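4. Evaluating a Commercial Hand-Held Collection Kit

4.1 What comes in the box

The Plosska kit is sold as everything a small lab needs to record manipulation demonstrations without owning a robot. This is true if the lab already owns a computer, a calibration board, a set of small hex keys and a good deal of patience. We bought the kit at list price in July and had no contact with the vendor beyond the support address, which we came to know well. The contents are a hand-held gripper with its camera mount, a charging cradle, spare grip pads, and a license for Calen, the recording software. The manual covers assembly in 2 pages and the license terms in considerably more.

We chose Plosska over its closest competitor, the Hermans kit, on price and on the promise that a new operator could be collecting usable data within the hour. The first part of this section tests that promise. The second looks at what the data are like once they exist.

4.2 Operators and tasks

Four people collected demonstrations. Two had used hand-held grippers before; the other two had used kitchen tongs. Each operator read the manual, watched the vendor's training video (cheerful, with music), and began recording without further help from us. All sessions took place at ordinary tables in our building, under whatever light the ceiling provided. We made no effort to tidy the surroundings beyond what the task needed, as the vendor's materials are firm that the system "thrives on everyday clutter," and we wished to give it the chance.

The tasks were taken from the vendor's own list of recommended starter activities, leaving out those that called for food. They came in three groups: picking up small rigid objects, moving or turning plastic containers, and handling cloth. Containers turned out to be the most informative group. A container has rims, rounded corners and broad smooth sides, and an operator has to choose among them. The starter list says only "grasp the container," with the confidence of a document that will never have to do it.

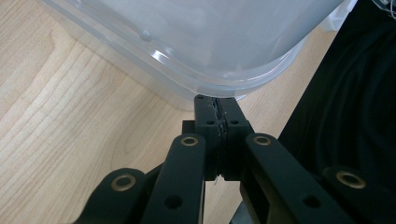

Figure 4. Container handling with the hand-held gripper, fingers closed at a rounded corner of the box.

Setup time was measured from opening the case to the first recording that Calen would accept. The fastest operator finished inside the promised hour. The slowest did not, and most of her extra time went to a pairing step that the manual places after the step that depends on it. We reported this to support and were thanked for our enthusiasm.

4.3 Recording and review

Calen checks each recording when the operator releases the trigger and assigns it a green, amber or red mark. Green recordings go straight into the dataset. Amber ones ask for review. Red ones are discarded, though they remain on the disk and continue to count against the storage allowance, a policy we found hard to admire.

Of the recordings made by all operators, 93 percent were marked green. We were pleased with this figure until we looked at the recordings. The software's checks concern tracking quality, dropped video and file length. Whether the operator did the task is outside their scope. A crisp, well-tracked demonstration of someone missing a container entirely is, to Calen, a fine piece of work. Bukola Isah therefore reviewed every green recording by hand against a short written standard: the fingers make contact with the intended object, the object ends up where the task says it should, and no second attempt is hidden inside the first. Vilgot Öberg repeated the review without seeing her marks. Where they disagreed, the recording was dropped, and so, for an afternoon, was the subject.

Most disagreements concerned containers. With frosted plastic it can be hard to judge from a single view whether the fingers are holding a wall or only resting against it, and a bright highlight along a rim is easily mistaken for the edge of the part being gripped. The reviewers settled on judging contact from the motion that followed: if the container moved with the fingers, it was held. This rule worked for lifting and turning. It worked less well for pushing, where a container moves with the fingers whether anyone is holding it or not – a distinction that matters a good deal to a policy trained on the result.

4.4 Hardware notes

The gripper itself is the best part of the kit. The parallel linkage felt smooth throughout our trial, the trigger is light enough for long sessions, and the fingers can get at corners and edges that defeated the bulkier Karkuritz tool we had used in earlier work. Our main complaint is with the grip pads. The vendor describes them as a consumable and then supplies 3 spares, which suggests a difference of opinion somewhere between engineering and purchasing. A replacement pad must be pressed on by hand, and if it sits slightly off the line of the finger the two faces no longer meet cleanly along their length. We recommend checking the pads at the start of each session and photographing them for the record.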